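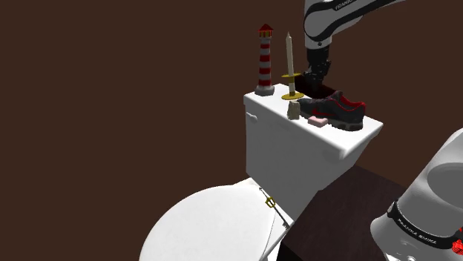

Purko cell: setup and maintenance notes for the simulated tabletop scene

Revision Sat 28 January. Replaces the October notes in full.

Scope

These notes cover the Purko cell, the rendered single-arm tabletop cell in the Simard scene set. They deal with loading the cell, checking its three views, resetting the props and repairing the faults that come up most often. Policy training and scoring are documented in the Sivamgate repository and are not repeated here.

Purko has one Franka arm, one parallel gripper and one white support surface with small props on it. There is no conveyor, no fixture and no second arm. The background is a flat dark brown with nothing on it, so any texture or light showing there means the wrong environment file has been loaded.

Contents of the package

scene/ – cell definition, support surface, pedestal, background
robot/ – arm and gripper description, joint limits, collision shapes
props/ – one folder per prop, each with a visual mesh and a collision mesh
views/ – three view definitions
episodes/ – 57 recorded episodes
tools/ – check and reset scripts

Loading the cell

Load the scene first, then the robot, then the props. The loader accepts any order but only this one gives repeatable resting poses. Let the physics settle for 30 steps before sending the first joint command. Props are spawned slightly above the surface and drop onto it; if an arm command arrives during the drop, the tall pieces can end up leaning.

The arm should come up in its home pose with the gripper open. If it comes up straight, the joint defaults were not read. Check that robot/ is on the search path and reload. Do not correct the pose by hand and save, as the saved file will then override the defaults for every later run.
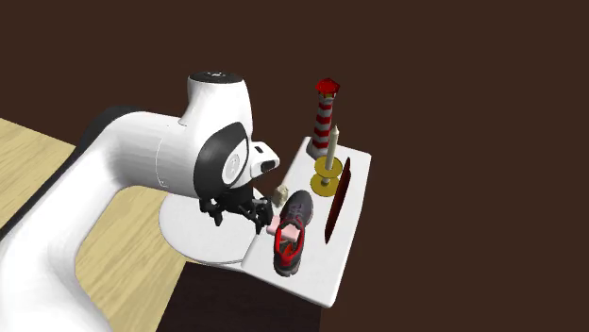

The base mount has to sit flush with the support surface. The base transform is stored once, in scene/, and the robot file must not carry its own offset. Two offsets add together and lift the arm off its mount by a small amount that is hard to see from a distance and shows up later as missed grasps.

Props

Tall props (the red and white striped lighthouse, the candlestick) use a cylinder for collision. Their bases use a separate flat disc. The sneakers use a convex decomposition with the collar left open, so a finger can enter the shoe. Small blocks use boxes. The long narrow reddish piece uses a single thin box, and its friction value is set in its own file instead of the shared one.

Placement is randomized per episode, and more than one sneaker model is in the pool. Do not write code that assumes a fixed shoe color or heading.

Gripper care

Most repairs in this cell are gripper repairs. The fingers, linkage arms and central housing are separate bodies, and the visual mesh is not used for contact.

1. Run the gripper check in tools/ with all props removed. Both fingers should report the same travel.
2. If one finger lags, compare the mimic ratio on the left and right linkages. A sign error here was the cause of all 9 gripper tickets closed in the last release.
3. If the fingers pass into a thin prop, raise the solver iterations on the fingers only. Raising them for the whole scene slows it badly.
4. If a held prop creeps downward, check pad friction before touching grip force. Excess force pushes thin pieces out sideways.
5. Load the wrist view and close on the long piece near one end. It should stay pinched between the two fingers through a slow wrist turn.

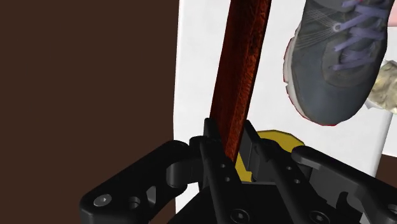 Views

Two views look at the surface from outside and one travels with the wrist. The outside views are fixed to the world. The wrist view is attached to the gripper housing and has a short near clip, which must stay short or the fingertips vanish when close. After any change to the robot description, save one still from each view and compare it with the reference stills in views/.

Reset

The reset script returns the arm home, opens the gripper and respawns the props. It does not clear logs. After 34 resets in one session the contact cache should be flushed – the script prints a reminder but does not do it for you.

Known faults

Shadow under the gripper flickers at low render quality. Cosmetic.
Sneaker can rock on its sole after a respawn. Wait for it to settle.
Candlestick drip tray has no collision shape. Fingers pass through it.
Old Cimton exports swap the Y and Z axes on props. Convert before import.

License

Scene, props and tools are under the Simard internal license. See LICENSE in the root folder.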